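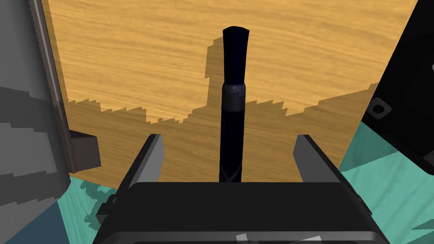 Week 5 of Stores and Workshop Practice deals with where things are kept and how they get back there. The notes follow on from the Week 4 handout on stock cards, so bring that with you. Storage of small tools starts with how the item rests when nobody is holding it. A tall, slender item standing upright, like the dark navy one between the two open fingers, takes up very little bench but has a narrow base for its height. Lying down it takes up more room and can roll. Most of the decisions in this unit come back to that trade between footprint and stability.

Urkent College
Home Courses Timetable Library Contact
Search this site Enter keywords Go

5.1 Terms

Footprint: the area of shelf or bench an item covers when stored.
Home position: the one marked place an item belongs.
Dead stock: items that have had no issue recorded in two years.
Reach zone: the part of a shelf a seated or standing worker can get to without stretching or stepping up.

Students often mix up home position and bin location. A bin location is a code on the card. A home position is a physical spot, and it should be obvious to someone who has never seen the card.

5.2 Upright or flat

Store upright when the item is rigid, the rack supports at least a third of its height, and the working end won't be damaged by facing up. Chisels, files and markers are usually fine in a drilled block. Store flat when the item is flexible, when it carries liquid that settles to one end, or when it is heavier at the top than the bottom.

Brushes are the common exam trap. A clean dry brush can stand with the bristles up. A damp one should hang or lie flat, as water runs down into the ferrule and loosens the glue. Paint-marked handles are a separate matter and are covered in Week 7 under labelling.

5.3 The Flirkcombe store

The case study is the maintenance store at Flirkcombe, which Costel Radonjić reorganised over one December shutdown. Before the work started the store held 930 separate lines on its cards. Of these, 241 were dead stock and were written off or sent to the Darance depot. The remaining lines were re-shelved by how often they were issued, with the fastest movers between hip and shoulder height.

Two points from his report matter for the assignment. The first is that he left the old bin codes alone until the shelves were finished. Changing the codes and the positions in the same week would have left the fitters with no way to find anything. The second is that he used open racks for hand tools in place of drawers. Missing tools could then be spotted from the counter at the end of a shift.

His report also lists what went badly. The racks were built 600 mm deep to match the existing shelving, and small items drifted to the back. A false back panel was added later. The colour coding on the rack edges faded and had to be redone with a harder-wearing paint.

5.4 Shadow boards

A shadow board shows the outline of each tool at its home position. Cut the outline slightly larger than the tool. Leave clearance for a gloved hand on both sides of the grip, and don't hang anything sharp above eye level. The Lindemann reading (chapter 4, on the library's short loan shelf) has worked layouts for a fitter's board and a painter's board. Read the painter's board first; it is simpler.

5.5 For the tutorial

Pick one shelf or drawer at your workplace or at home. Draw it to scale in plan view and mark the footprint of each item. Redraw it with the most used items in the reach zone. Write half a page on what you moved and what you left alone.

Hand the drawings in with your name on both sheets. Pencil is fine.

Handout revised 2020-08-16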